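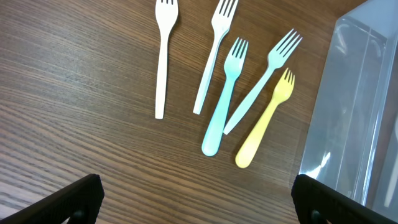

Subject: Re: [teleop-users] Thin handles and thick handles in one task
List: teleop-users
Date: March 2023

Hello all,

I answer below the quoted part, I hope this is still the custom on this list.

> We started to record a table clearing task at Postness with the
> hand-held leader arm. The cutlery is all plastic. Some forks have flat
> narrow handles, the others are children's forks with thick round handles.
> The operators do the thick ones quickly but with the flat ones they
> press the fingers on the table, and the arm goes into protective stop.
> Should we record the two kinds as separate tasks? And do you keep
> the demonstrations with a failed first grasp, or delete them?
> We have 400 so far and I would not like to begin again.

We had nearly the same question in our group at Boström last winter, so I can tell what we did. Please do not take it as a rule, our gripper is maybe different from yours.

We did not separate the two kinds. At first we tried it, and each policy was good with its own forks, but then somebody has to decide which policy runs when both kinds lie together on the table. So we went back to one task with mixed forks, and the operator chooses the order freely. What we changed is the place of the grasp. For the flat handles we ask the operators to take the fork near the middle of the handle, with the fingers across it, and to come down slowly for the last 3 cm. For the thick handles we let them do as they like.

About the protective stop: we have put a thin rubber mat under the table plate, and we limited the downward force on the follower side. The leader arm gives no force back to the hand, so the operator does not feel the table and learns it only from the wrist camera view. New operators need one afternoon for this. I would not use the demonstrations from that afternoon at all.

The failed grasps we keep if the operator corrected it alone and went on. We delete when the arm stopped, or when a person reached in and moved a fork by hand. In our set of 800 demonstrations there were 24 of the second sort, and I found several of them only when the training was already running. Now the operator presses a foot switch to mark a bad one at once. It is much easier than to look through everything later.

One thing more, concerning the colors. White and cream forks on a dark table are easy to see, also for the person who drives the arm. When we changed to a light table, the operators became slower with the white ones and moved the camera closer before each grasp, and the policy copied this movement on every table. It looks strange but it does no harm. If you plan to change the table, I would do it early – not after the first half of the recording, as we did.

I would keep your 400. Perhaps sort out the ones with a stop, and then record new ones where the forks lie close together with the handles toward the robot. This was the weak place in our data, the fingers often pushed the neighbor fork away.

Two questions back to you:

Do you reset the forks by hand between the demonstrations, or does the operator throw them out of the box? We have a printed list of positions from our Stokia project, but people stop reading it after a short time.

And has anyone here used the Musetti soft finger pads with thin plastic handles? Ours are hard fingers and I would like to know if the pads make the grasp on the flat ones easier, before I order a pair.

Thank you and best regards from the Boström teleoperation group

_______________________________________________
teleop-users mailing list
To leave the list, send an empty message with the subject "unsubscribe"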